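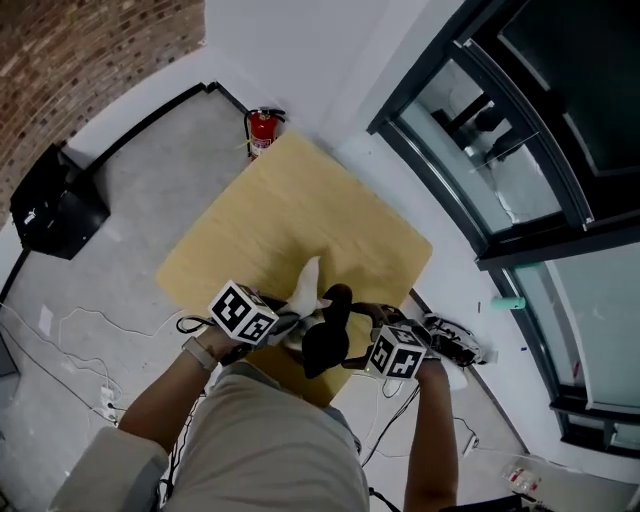 Hand-held grippers over a light wooden tabletop, from directly above.

The post-show discussion is a badly designed instrument

Sunday, November 27, 2022

Issue-based theater is usually funded on the promise of two products. The first is a performance. The second is a discussion held straight after it, in which the audience is expected to respond to the issue. The second product is the one that appears in grant reports, and it is the weaker of the two by a wide margin. I think most touring companies should stop offering it in its present form.

I stage-managed the Clornmont run of Wimalar, a play on housing evictions, in May. The play lasts 44 minutes. The discussion was scheduled for half an hour and was a condition of the funding, so the doors stayed closed and the house lights came up to half while the cast changed their shoes. Over 17 performances I kept a log of who spoke and for how long. The log was meant for my own use in planning the turnaround between shows. It ended up changing my view of the format.

On a typical night the first speaker was a professional: a social worker, a lecturer, someone from the city. The first speaker set the vocabulary. Later speakers either used that vocabulary or did not speak. People who had been evicted, and we knew from the booking partners that they were in the house, spoke at two performances. At both of them the facilitator had waited a long time before taking the first hand.

There are structural reasons for this. A raked auditorium points every seat at the stage. A person speaking from row F addresses the backs of heads in front and is heard poorly by the rows behind. A roving microphone fixes the acoustics and makes the social problem worse, as it turns a remark into a speech. The facilitator stands where the actors stood. All of the equipment in the room is arranged for one-way delivery, and a chair and a jug of water do not convert it.

Timing is the other fault. An audience that has just watched a woman pack her kitchen in real time needs a few minutes before it can say anything of use. Funders worry that people will leave in those minutes. Some will. In my log the fullest contributions came after an unplanned stop, when a fuse went and we held the house in the foyer. People talked to each other there in twos and threes, and when they came back in they carried on.

Yae Hoshino, who directed Wimalar, disagrees with me on most of this. Her position is that the discussion is part of the piece, and that a play about eviction with no public reply becomes something to be consumed. I take the point about reply. My objection is to the claim that a reply is being received. A show of hands in a dark room, led by an employee of the company, is closer to a satisfaction survey.

The version used by Triantafyllou, a small company that tours schools and clinics, is better built. The performance ends. Tables are put out in a second room with tea. Cast members sit at them as themselves. No one is asked to address the whole room, and no notes are taken unless a table asks for them. It requires a second room and a longer hire, and the budget line is hard to defend to a funder who wants quotations from participants. Shota Nishimura, who books the studio at Sustov, told me he can offer the bar area free on weeknights and has had few requests for it.

Funders could help by changing one clause. Most agreements I have worked under ask for a "facilitated post-show discussion" at every performance. They could ask instead for time and space after the performance, with the form left to the company and the host venue. Reporting would be thinner. There would be fewer quotations to paste into the annual review, and the attendance figure for the second half of the evening would have to be an estimate.

Facilitators will say that a skilled person can make the present format work. I have seen it done. It depends on long silences, a refusal to take the quickest hand, and a willingness to end early when the room has nothing to say. Very few contracts allow the last of these. Ours specified thirty minutes, and on the quiet nights we filled them.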